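Search this site
Search...
Home - Days Out - Music - Food - Get in touch

A December day at the Skonport Winter Food and Music Fair

Posted in December by Prys Cadwaladr

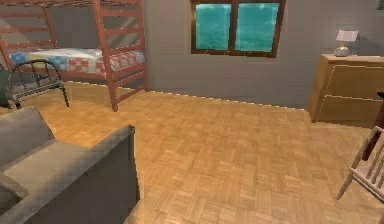
We had been promising ourselves the Skonport fair for years, and this December we finally went, with empty stomachs and far too many jumpers. The gates open at eleven and there was already a good long queue, but it moved along nicely and everybody was cheerful. The music is in the old assembly rooms, where they have a parquet floor laid in little basket-weave squares, the same honey-brown sort you see in the bedroom at the top of the page, and I'm afraid I spent half of the first band's set admiring it while my wife danced on it. (She says I should have been dancing too. She is right.)

That first band was Hukier, a fiddle and accordion outfit who play everything at a gallop. The lady on the door clicks everyone in on a little counter, and she told us it stood at 1,639 by the time they came on - the best lunchtime they have had, she thought. It didn't feel like a crush, though, as so many people were outside eating.

And the eating! There were 42 stalls this year, stretching from the assembly rooms right down to the harbour wall. I started with smoked sausage in a soft roll with mustard, then had a bowl of fish stew from a couple called Price who drive over every winter with one enormous pan and a box of spoons. It was £6 and I would happily have paid more. My wife went for the potato pancakes and would not share, so I can't report on those except to say they smelled wonderful.

Later on there was a cheese tasting run by the Gurkivberg dairy, which had places for 200 and filled up while we were still dithering over doughnuts. Do put your name down early if you like that sort of thing. We stood at the back and were passed a few crumbs of the blue by a very kind man in a bobble hat.

The brass band finished things off at seven with carols by the water, a bit ragged in the wind but lovely all the same. Parking is at the top of the hill, and the walk back up with a bag full of cheese and chutney is steeper than you'd think, so bring sensible shoes.

Older posts
Newer posts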